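The Clerk's Report

The village of Skandenley had a council of six, and on paper it had a clerk. The clerk was Anayeli Rosales, who had taken the job because the posting said "light duties" and she had once believed postings.

The matter before the council in July was the boundary with Jinemden. It ran down the middle of Ferreira Lane, then for no recorded reason turned left, crossed a pond, and went through the back bedroom of a retired dentist. He voted in Skandenley and slept in Jinemden. For 30 years this had bothered no one but the dentist's wife, who slept on the Skandenley side and got the leaf collection bill.

Then the pothole opened. It opened squarely on the line.

Jinemden wrote to say that the deeper half was Skandenley's. Skandenley wrote back that depth was a matter of opinion. Anayeli typed both the letter and the three amendments to the letter, the last of which restored the original wording and was carried with applause.

"We need a survey," said the chairman, who liked a survey.

"We have 2000 dollars," said Anayeli. "For the year."

"A small survey, then."

They bought a Skimero instead. It was a gadget you walked along a road with, and it was supposed to say where you were to within an inch. The chairman walked it down Ferreira Lane in his good shoes. It placed him in the pond. He shook it, and it placed him in the pond again, farther out.
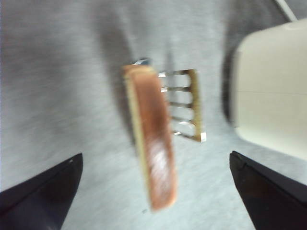
A small part with a copper-colored strip and metal pins.

The council debated the Skimero for more than an hour. One member moved to return it. Another moved to believe it, on the grounds that if the lane was in the pond then the pothole was too, and ponds belonged to the county. This was the first idea all evening that cost nothing, and it passed.

Anayeli wrote to the county. The county replied, in one line, that it had no pond on file.

She read this aloud at the next meeting. The chairman asked her to minute that the council was disappointed. She asked in which direction, and he said generally.

On the way home she stopped at the hardware store and bought a bag of cold patch with her own money. It was getting dark. When she reached the lane there was already somebody kneeling at the hole with a shovel — the clerk from Jinemden, in rubber boots, with a bag of the same brand.

They looked at each other for a while.

"Which half do you want?" said the clerk from Jinemden.

"The shallow one," said Anayeli, and put down her purse.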